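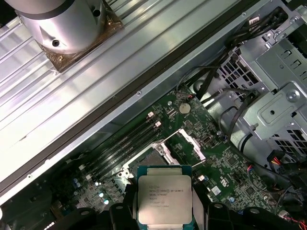
Robot arm on the CPU bench, six weeks in
Forum: Refurb and Repair Trade > Shop Floor

mellor_d
Posted September 9, 2019

We do office desktop and workstation refurb at the Wustdale site. Since the end of July one of our teardown benches has had an arm on it, and its job is processors. A person takes the side panel and cooler off and cleans the paste. The arm handles the chip.

I'm the shift lead, so I get the questions. The main one is whether hours are going down. So far they haven't. What has changed is who does what. Two people who used to pull chips all day are now on prep and grading, and one of them hates grading.

Has anybody else been through this? I want to know what your place looked like after a year.

Denise
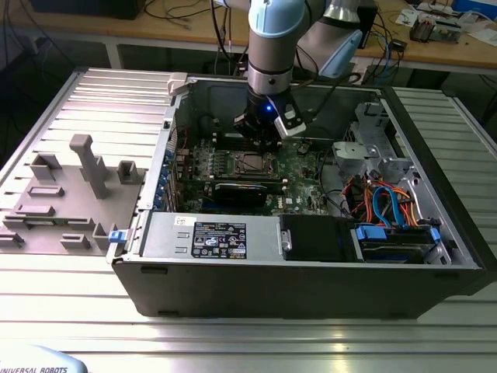
garside_kelly
We got ours at Garside in May of last year. Hours stayed the same but they stopped replacing people who left. Watch for that. It won't be in any memo.

The prep job is harder on your hands than the old job was. You're doing side panels and cooler screws the whole shift with no break for the fiddly bit. Ask for rotation now, before the rota gets set.

ryanb_77
I don't buy it. I can swap a CPU in under a minute and I've bent pins twice in my life. Why would you put an arm on the one step that takes some skill and leave people with the screws? Seems backward to me.

mellor_d
Ryan, it was picked because of the bent pins. We had 100 boards written off last year across all shifts. You may be careful, but the new starters weren't, and they got blamed for it.

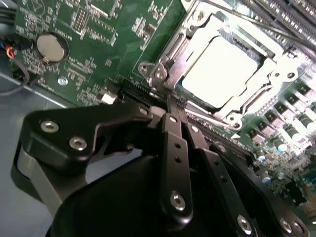

asif_g
I do the setup on the one at Barness. Ryan has a point about skill, but the skill moves. Every case model has its own clearances, and somebody has to teach the positions for the lever and the socket. I came off the bench to do that with no background in it. It took me a good while to get comfortable.

Kelly is right about rotation too. We do two hours prep, then swap.

ryanb_77
Did they pay you more for it?

asif_g
Yes, one grade up. I had to ask.

garside_kelly
They didn't here. Same grade, and "setup" got added to the job description.
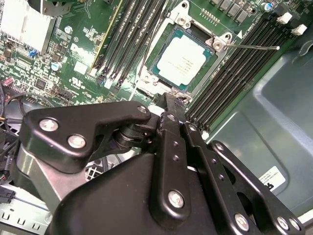 mahtab_s
One more thing to ask about is the count. Our screen shows 3682 units for the arm and nothing for the prep people, so in meetings it looks like the arm did all of it. We asked for prep to be logged against the same units and got it after a month or so.

mellor_d
That's useful, ours is the same. I'll bring up the logging and the rotation together. Asif, could you send me your grade wording?

asif_g
Sent you a message.

ryanb_77
Still think it's the wrong step to automate. Let me know when it does side panels.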